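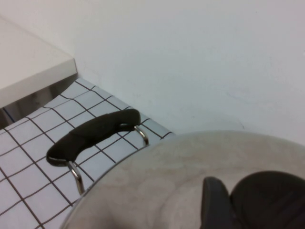

Re: Sentencing in the Sturnex warehouse case

Nov 12, 2019

Hello all,

Thank you for the notes from the first day, which I read over my breakfast and then again on the bus. I was able to get to court for the second morning, so I thought I would fill in what I can while it is fresh, and answer the question at the end of the last message, which I have left in below.

> I could only stay until lunch. The prosecution opened the facts, which took
> most of the morning, and the two drivers were dealt with as far as mitigation.
> Both pleaded guilty in October. The judge said he would pass sentence on
> everyone together, so there was no result by the time I had to go for my train.
> Does anyone know whether the time already spent on remand comes off, or does
> the judge have to say so? And what happens about the goods that were found
> at the Lakeck unit?

The short version is that all 3 defendants were sentenced just before noon. The man who rented the unit at Lakeck, and who the judge was satisfied had organised the whole business, got five years for conspiracy to handle stolen goods. The first driver got 40 months. The second, who came in much later and only made two of the runs, got 16 months, suspended, with unpaid work on top. There was a good deal of relief in the public seats at that, and the usher had to ask people to settle down — quite kindly, I thought.

The judge took his time explaining himself, and I was glad of it. He gave the drivers full credit for pleading early. The organiser had held out until the jury was about to be sworn, so he got only a small reduction. He also said that the false delivery papers in the name of Kusuma, a firm which had no idea it was being used, made the matter more serious, as did the effect on the staff at the Sturnex warehouse, who had spent months under suspicion themselves. One of their statements was read out, and I found it very sad. She had worked there a long while and had stopped eating her lunch with the others.

Now, remand. For time spent in prison waiting, it comes off automatically and the judge needn't say a word about it. Time on a tagged curfew is different and does have to be worked out and announced in court, which is what all the whispering between the barristers was about, if you noticed it on the first day as well. Only the first driver had been on a tag.

As for the goods, whatever can be matched to a Sturnex pallet number goes back to them. The rest stays with the police for the time being, and there will be a separate confiscation hearing next year to look at the money. Resum, who owned the hired vans, have had theirs back already. I couldn't find out the hearing date, though I did ask at the counter and the lady there was very patient with me. It should turn up on the court list nearer the time, and if anybody sees it before I do, please post it here.

One small correction to the first day's notes, and I hope it won't seem fussy. The charge was conspiracy to handle, and the burglary count was left to lie on the file. I had it muddled too until I heard it read again.

I have four pages of rather untidy handwriting if anyone would like the judge's remarks more fully. I can type them up at the weekend, but do say if you want them, as it will take me a while with my two fingers.

Warm wishes to everyone, and thanks again for the notes.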